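Getting Marks Off a White Tabletop

I love my white craft table, I really do, but it shows everything — grit, pen, smudges, you name it.

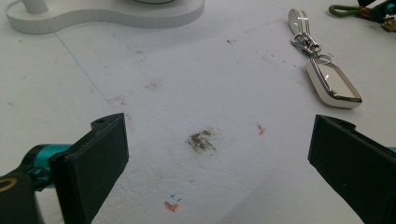
What should you clean off first, the dirt or the ink?

Start with the dirt, every time. If you go in with a wet cloth you just make gray mud and rub the grit around (ask me how I know!). I lift the powdery stuff with a dry brush or a bit of folded tape, then wipe with warm water and one drop of dish soap.

Pen marks come next. I put rubbing alcohol on a cotton swab and dab, don't scrub, and I try it on a hidden corner first. Some finishes go dull with it. Give stubborn spots 40 seconds before you blot.

Old gray smudges usually need two rounds with a damp melamine sponge — light pressure, please, it's a fine abrasive! Rinse, dry with a soft towel, and keep your keys on a hook by the door.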